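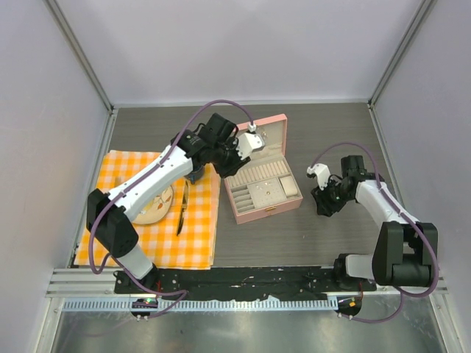 Hi all, finally got round to the picnic rug question from February. I've been sewing with Mallel cotton for years and it does fray like mad if you skip the zigzag! An orange and white check like the one on the grey tabletop is what I'd pick for Lamollow, cheerful and easy to spot from the car park (sorry, plain navy fans). Squares make cutting straight a breeze too, just follow the colour change.

Sorcha Lindsay wrote:
> Does anyone line theirs? I've got 67 cm of
> waxed canvas left and hate to waste it.
> Also what needle, mine keep snapping.

I do line mine, Sorcha, but 67 won't get you far, maybe a carry strap and a pocket? For needles go up a size and slow right down over the corners. I can bring my spares along if you like.

Cheers,
Dirceu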